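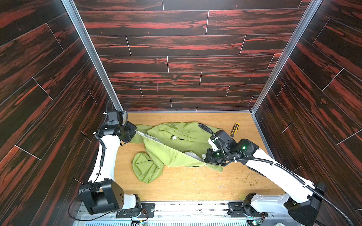
When the cold months are over, the jackets of the family go into the closet, and most people do not think about them again until the first cold morning. Then the zipper is stuck, there is a grease line on the collar and one sleeve smells of the cellar. I have made this mistake many times. Now I take one afternoon in March for it, and I begin by spreading every jacket out flat. On the hanger you see the front and maybe the shoulders. Spread out on light wood, even a lime-green jacket shows its folds, and you can go along it with your hands from the collar to the hem.

First look, then wash

Check the pockets, also the inside one. Turn them out completely and brush the corners with an old toothbrush. In my house there is always sand, and once there was a crayon, which I found only after the washing. I do not recommend this experience.

Close the zipper and all the hook-and-loop strips. An open strip catches everything in the drum and makes small pulls in the fabric of the other clothes. If the jacket has a loose fur edge or a belt, take it off and put it together with its buttons in a little mesh bag.

Then look for the places where the dirt is always worst: the collar, the cuffs, the edges of the pockets and the lower back, where children sit on everything. For these I use a bar of plain laundry soap and a little lukewarm water. Rub it in gently, wait 18 minutes, and rinse with a sponge. I had a soft brush from Dendareck for many years, but a soft nail brush does the same work. A hard brush makes the surface fuzzy, and this you cannot repair.

Washing

Read the label first. If the label is washed out and you can read nothing, take the gentle cycle, cold water and a slow spin. Wash one padded jacket alone, or two thin ones together. The drum should not be more than half full.

Use less detergent than you think. Too much of it stays in the padding, and the jacket feels stiff and dries with pale marks. I give half of the amount that is printed on the bottle and let the machine rinse twice. Fabric softener should stay in the cupboard. On rain jackets it is especially bad – it leaves a film, and the water no longer rolls off.

For a down jacket take a special detergent for down. I use Grosum, which I get from the small hardware store on our street, but any mild kind without bleach should be good.

Drying

A thin jacket goes on a wide hanger in a place with moving air, and not in the direct sun, especially if it has a strong color. A padded jacket should lie flat on a rack for the first hours. If you hang it immediately, all the filling sinks down to the hem and you get hard lumps there.

Turn it every few hours and knead the lumps apart with your fingers. For down you can use the dryer on low heat with two clean tennis balls. It takes very long, often three rounds, and after each round you take the jacket out, shake it and let it cool. When you believe it is dry, give it one more day. The seams keep moisture longer than the rest, and a jacket that is a little damp in the seams will smell in the fall.

Measure the closet before you buy boxes

This advice is for people like me, who bought beautiful storage boxes from Bangash and then could not close the closet door. Measure the depth at the bottom, in the middle and at the top. In old apartments these are not the same, and in our house in Clundley the difference is large enough that a box fits below but not above. Measure also the opening of the door, and not only the space behind it. The hinges take away more than you expect. 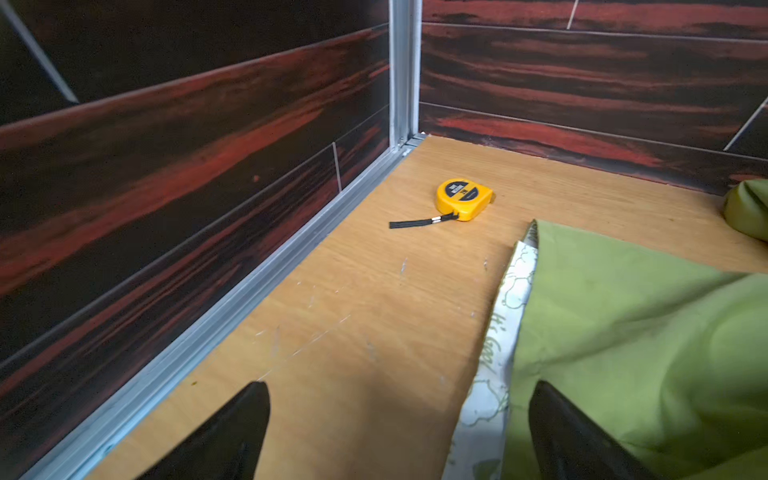

A tape measure with a wrist strap.

Write the numbers on a piece of masking tape and stick it on the inside of the closet door. You will need them again, and a paper note gets lost. If the shelf is deeper than your arm is long, choose a box with a handle in front.

For rods the rule is simple. Hang your longest coat on its hanger, measure from the top of the hook to the hem, and add the width of one hand. The hem should hang free and not rest on shoes or on a box, or it gets a crease that stays there for the whole winter.

Small repairs

Do the repairs after the washing and before the storing. If you say to yourself that you will do it in the fall, you will not do it, and the child goes to school with an open seam.

A seam that has opened is the easiest repair. Use polyester thread, double, and start sewing a little before the hole and finish a little after it. Make small backstitches, 3 mm is a good length. A cotton thread looks nice in the beginning but it breaks sooner when it becomes wet often.

A zipper that moves with difficulty wants only a little help. Brush the teeth with a dry toothbrush, then rub them with the tip of a pencil or with a piece of candle, and move the slider up and down. If the zipper opens again behind the slider, the slider has become too wide. Press it together with small pliers, first on one side and then on the other, very carefully. Too much force and it breaks, and then you need a new one.

For a small hole in a nylon jacket there is self-adhesive repair tape. Cut the corners round, so they do not lift. Clean the place with rubbing alcohol, press the patch on and leave it under a heavy book for the night.

Embroidered patches are different, as they are thick and the fabric under them moves. The iron-on glue alone does not hold through many washings. Iron it on, if the jacket fabric allows ironing, and then sew around the edge with thread in the color of the border. Put a piece of cardboard inside the jacket when you sew, so you do not catch the lining. When you wash a jacket with such a patch, turn it inside out.

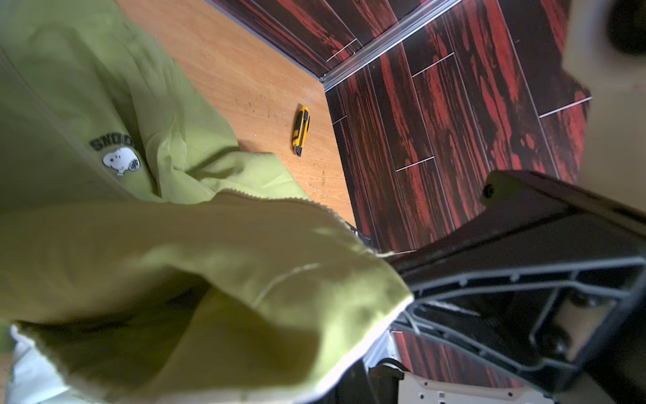 A reader wrote to me that she does not iron patches at all. She fixes them with a few drops of washable fabric glue, lets it dry overnight and sews on the next day, and in this way the patch cannot slip and the nylon cannot melt. I tried it on an old bag and I must say it is better than my method for thin fabrics. For denim and thick cotton I stay with the iron. She also wrote that one should use a thimble, and here I agree completely.

Where to keep them

A good place is dark, dry and not too warm. The attic is too hot in the summer and the cellar is too damp. A closet on an inside wall is the best. Closets on an outside wall can be cold at the back, and there the moisture collects. If you have only such a closet, leave a gap of 4 inches between the clothes and the wall, and open the door for one hour every week. 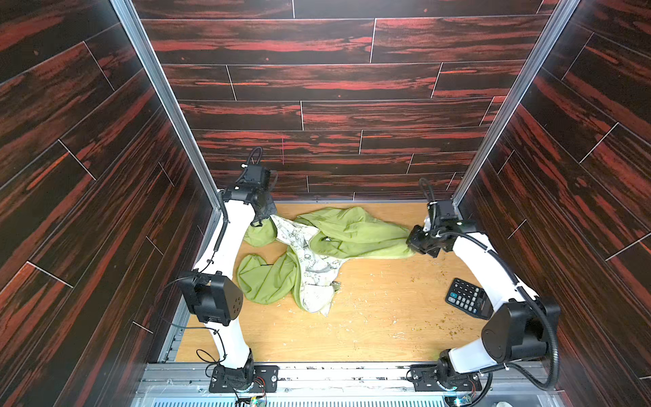 Before you put anything in, wipe the walls and the floor of the closet with a cloth and a little vinegar in water, and leave the door open until no smell is left. Vacuum the corners well. Moth larvae like to sit in the gap between the floor and the wall, where the dust and the hair collect.

Down and thick padding should hang or lie loose. Vacuum bags are practical, I know, but after half a year in such a bag the filling is flat and some of it never becomes full again. For thin jackets they do less harm. Rain jackets I roll loosely and do not fold, so that the coating gets no sharp lines.

Plastic covers from the dry cleaner go away immediately. They hold the moisture inside. An old cotton sheet or a pillowcase with a hole for the hook makes a very good cover, and it costs nothing.

Against moths I use cedar blocks and little bags of lavender. Both lose their smell. The cedar you can sand lightly and it is fresh again, the lavender you must replace every year. They only keep the moths away a little and do not kill the eggs, so the washing before is more important. It is the sweat and the food stains that they want.

Last thing, put a small note in the pocket of each child's jacket with the size and the month. In the fall you read the note and you know immediately if it makes sense to try it on, or if it can go directly to the smaller cousin.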